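Nota de prensa
Febrero, 9:30 h
Por el equipo de comunicación de Nistura

Imprimir | Enviar por correo electrónico

Nistura compara dos pinzas para clasificar pulsadores y se queda con la Jitine

¡Por fin podemos contarlo! En Nistura llevamos todo el invierno enfrentando dos pinzas en nuestro taller de Onovdale, la Jitine y la Siregar, y ya tengo resultados que compartir con vosotros. Os adelanto que yo apostaba por la otra (y me tocó pagar los cafés).

La prueba es fácil de explicar y bastante pesada de hacer: coger pulsadores industriales sueltos, de varios colores y caídos de cualquier manera, y dejarlos en su sitio. Con cada pinza hicimos 300 cogidas, siempre con los mismos brazos y el mismo controlador, para que luego no hubiera discusiones.
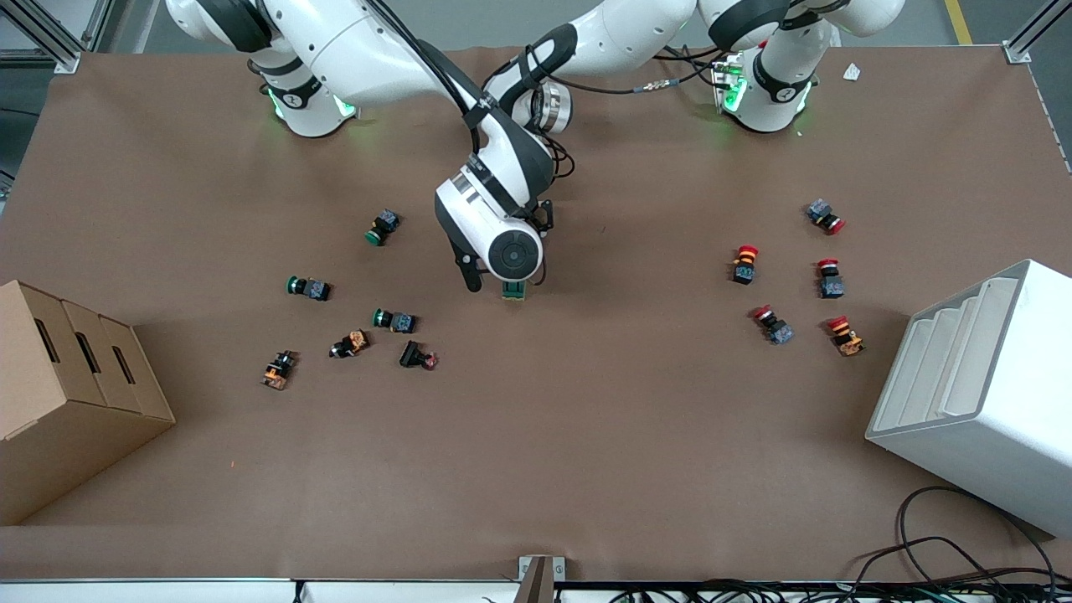
Pulsadores verdes, rojos y negros sobre la mesa de pruebas, con uno verde en la pinza.

Lo que más guerra nos ha dado son las setas rojas, las de parada de emergencia. Si la pieza está de pie, estupendo, pero cuando cae de lado el cabezal redondo rueda un poquito al tocarlo y hay que ir a buscar el cuerpo, que tiene esquinas y se deja agarrar mucho mejor. La Siregar cierra más rápido, eso se lo reconozco, pero en las piezas tumbadas falló 125 veces y la Jitine se quedó en 30. ¡Menuda diferencia!

También hemos probado a mirar el trabajo desde la muñeca, además de con la cámara fija. Yo era bastante escéptica, lo confieso, y ahora no la quitaría: los dedos y la pieza se ven a la vez, y se distingue enseguida hacia dónde apunta cada cabezal rojo.

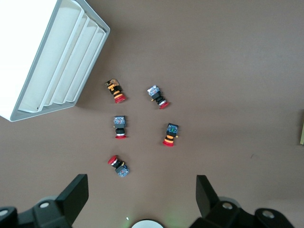 NISTURA / COMUNICACIÓN

¿Y ahora qué? Pues nos quedan 2 ensayos antes de cerrar el informe: uno con las piezas más juntas y otro bajando la fuerza de cierre, que es lo que más nos preguntan los fabricantes de cuadros eléctricos. El informe completo, con la tabla de fallos por tipo de pulsador, se enviará gratis a quien lo pida. Si montáis cuadros y tenéis una pieza rebelde que se os resiste, escribidnos también, que nos encanta complicarnos la vida y en Onovdale siempre hay hueco para una bandeja más.

Contacto: Nistura, gabinete de prensa, Onovdale | © Nistura. Todos los derechos reservados | Volver arriba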